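Minutes of the December meeting, Household Machines Discussion Group
Taken by me again, so blame me for the spelling 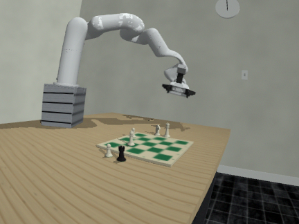

Stisier asked on the mailing list whether any of us would trust a machine to clear a dinner table yet, and added that a chess set ought to be the easy version, given that the pieces hold still and never have gravy on them. I read that out to start us off and we were still on it an hour later, which is why item 4 got squeezed.

We began at 7 in the evening. Last month's minutes were approved with one change: I had written that the Amundsen floor washer "can't do stairs," and the owner wants it on record that it was never sold as doing stairs. Fair enough.

1. Putting things away

Most of the talk was about tidying up, with the simulated arm and its chessboard to look at while we argued. There's a white pawn and a black rook standing on the table off the board, and the hand is up in the air holding nothing, so of course the first question was which piece you'd go for first. Half the room said the rook. The other half wanted to know where it was supposed to go, and I think that's the better question! A person putting a game away knows there's a box somewhere. A machine has to be told about the box.

Somebody who used to work in a warehouse said picking things up is the part people get excited about and putting them down is where the trouble starts (stacking bowls, hanging mugs, getting a lid to sit flat). Somebody else felt that a simulation is too kind to the machine. You can run the same chore 3,000 times overnight and never chip a saucer, but my kitchen drawer sticks in wet weather and I doubt anyone has put that into a computer.

I said I'd pay good money for a machine that did only the cutlery. Nobody offered me one.

2. Report on the Risuro trial

Our member with the bakery has had a Risuro arm on loan in the back of the shop, and gave us the news. The job is moving cooled rolls from a rack into trays. Over one morning it was given 90 rolls and dropped or squashed 21 of them. She does the same rack by hand while talking on the phone, so she isn't worried for her job just yet.

It's better than it was, though. In the first week it kept stopping whenever the light changed, and they've since put a blind on the window, which fixed most of that. It also goes slowly enough that she can walk off and do the ovens, and she likes that more than she expected to. There was a long back-and-forth over whether a slow machine counts as a help if you have to keep checking on it. I come down on the side of no, but I was outvoted, if we'd been voting.

Rolls were passed around. Very good, a bit flat on one side.

3. Laundry, again

We do this every time. The Sekier folding unit was brought up and the video was played twice. It folds a towel nicely. We all agreed that towels are fine and that fitted sheets are still a long way off, for machines and for most of the people present.

One member thinks we should stop asking whether a machine can do a chore the way we do it and ask whether we'd change the chore to suit the machine. She pointed out that we all rinse and load plates a certain way for the dishwasher and don't even think about it anymore. I'd never looked at it like that, and I've been bossed around by my dishwasher for years.

4. Shop floors

Short, as I said. Sweeping and scrubbing were felt to be pretty well there so long as the aisles are clear. Shelf filling got a "maybe for boxes, no for bagged salad." Price labels were started on and then left for next time.

5. Things to do

I'm to write back to Stisier with a summary and say we can't agree on the dinner table.
The bakery will keep a tally for another month, with seeded rolls this time.
Someone needs to ask Sekier about pillowcases. No hands went up, so I suppose it's me.
Bring a chore you hate and be ready to explain, step by step, how you do it. I've bagsied the cutlery drawer.

We finished late and the chairs were stacked by hand.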